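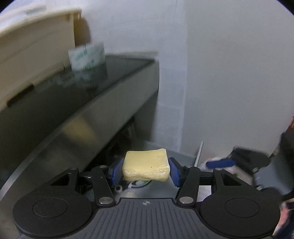
The Deposit

The hearing room in Kesitz was on the second floor, over a shop that sold school uniforms. The woman got there at nine with her papers in a plastic sleeve and sat on the bench outside until a clerk came and called the case number.

She had expected something like a court on television. There was a long table with three people behind it, a smaller table for her, and another for the moving company. The company had sent a lawyer, a young man with a new briefcase. He nodded to her and she nodded back.

The chairwoman asked her to say in her own words what the complaint was.

"I paid Dogar Removals to take my mother's furniture from Amutbridge to Plamcombe," she said. "They took it somewhere else. I got it back after 25 days, and one piece was missing. They kept the deposit and billed me for storage."

"How much was the deposit?"

"Two hundred. The storage was 900."

The chairwoman wrote this down. The man on her left was reading the contract with his finger on the page. He turned it over, read the back, and turned it over again.

The lawyer stood up. He said the address on the order form was not legible, that the driver had made a reasonable attempt to deliver, and that when no one could be reached the goods had been placed in the depot under clause 14. The customer had signed under clause 14. He had a copy with the signature circled in red.

"Is this your signature?" the chairwoman asked.

"Yes."

"Did you read the clause?"

"No. He gave it to me on the hood of the van. It was raining and he said it was for the parking."

The lawyer said there was no record of that conversation. The woman said she didn't suppose there would be.

They passed the order form along the table. The man on the left held it up to the window, and the third member, who had not spoken, put on a second pair of glasses over the first. He read the address out loud, with the house number and the street, and got all of it right.

"Where is the difficulty?" he asked.

The lawyer looked at his own copy. He said that the copy in the depot may have been fainter.

"Then whose copy was fainter is your client's business," said the third member, and took off the extra glasses.

The chairwoman asked about the missing piece. The woman took a photograph out of the sleeve. It showed her mother in a kitchen in Amutbridge, standing next to a narrow cupboard with a drawer at the top. The drawer was open an inch. It had never closed all the way in her lifetime.

"What was it worth?"

She had known this question was coming. She had asked at two secondhand stores, and one had told her to put down whatever she liked. She had tried out several numbers at home, and each had looked like a lie once it was written on the form. In the end she had left the space blank.

"Not much," she said. "I don't have a receipt. My mother bought it before I was born."

"You understand that we can't award a sum for it if you don't claim one."

"I'd like them to look for it."

The lawyer said the depot had been searched. The chairwoman asked when, and by whom, and whether there was a note of the search. He went through his briefcase. It took him a while, and they could hear someone downstairs asking for a blazer in a larger size. He said he would have to take instructions.

They were sent out for half an hour. The lawyer stood at one end of the hallway and talked on his phone with his back turned. The woman ate the sandwich she had brought for the train.

When they went back in, the chairwoman read from a sheet. The deposit was to be returned. The storage bill was set aside, since the customer had not caused the storage. The company was to make a written search of its depot, shelf by shelf, and send the list to the office within the month. If the cupboard was on the list, it was to be delivered at no charge.

"And if it isn't?" the woman asked.

"Then you may come back with a figure."

The clerk stamped three copies and gave her one. She put it in the sleeve with the photograph.

On the stairs the lawyer held the door for her. He asked what color the cupboard was, because nobody had written that down.

"Green," she said. "Brown inside. The top drawer sticks."

He set the briefcase on his knee, found a pen, and wrote it on the back of his copy.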